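Review: Skulix hand-held gripper kit, built at home
2020-12-30

I bought the Skulix kit in July, put it together at home over two evenings, and have been using it since to collect demonstrations for the tidying arm that Karim Aoun and I are building. The kit costs $69 with the finger pads and $49 without. Get the version with the pads. Karim bought the cheaper one and spent a week trying to glue rubber strips onto the fingertips before he ordered the pads separately.

The parts come in one box from Wedside, along with a bag of hardware and a printed sheet. The sheet is fine up to the finger linkages and then gets thin. It doesn't say which way the slotted struts face, and I put one side in backward the first time. If the fingers bind when you open them all the way, check that before you start loosening pivots.

The pivots need care. Tighten them until the play is gone, then back off a little. Mine worked loose twice in the first month. Thread locker fixed it, but none is included.

With everything set right, the two sides open evenly and the pads sit at matching angles. I mostly use it in the bedroom, where there is plenty of soft stuff to practice on.

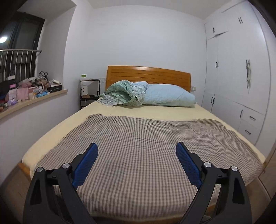 Fingers open at the foot of the bed. The checkered blanket is the kind of target I use most.

Bedding is a good test for this gripper. The ridges on the pads catch a fold of cotton without much squeeze, and I can lift one edge of a blanket and carry it toward the pillows. Quilted things are harder. The fingers open wide enough, but the filling pushes back and you have to go in for a seam. Thin sheets pulled tight over a mattress are close to hopeless. There is nothing to pinch.

The view is very wide, and straight edges bow a lot near the sides. I don't mind this for recording, as it keeps both fingers and most of the room in sight. Ruba Kassab, who is writing our training code, had to redo the calibration 4 times before she was happy with it. The values on the sheet were no use to her.

Working low is less comfortable. The grip is sized for holding at waist height, and with the fingers pointed at the floor my wrist gets tired in a few minutes. Watch the cable too -- it is easy to step on.

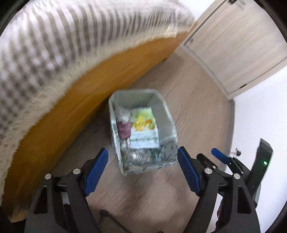
Over the fabric basket on the floor, one pad on either side.

Soft baskets with a creased rim give way when the pads close on them, so go slowly. Paper packets are easy to take by an edge. Crinkly wrappers slide unless you get a ridge right across them.

I have also tried the Grastedlow gripper, which a friend at the Yammine workshop owns. It is stiffer and the handle is better, but it weighs more and spare pads are hard to find. For long sessions I would still pick the Skulix.

Good: light, even opening, pads that grip cloth well, easy to take apart.
Bad: poor instructions, pivots that loosen, handle angle for floor work.

I'd buy it again at $69. Order a spare set of pivot pins at the same time, as shipping on small parts is slow.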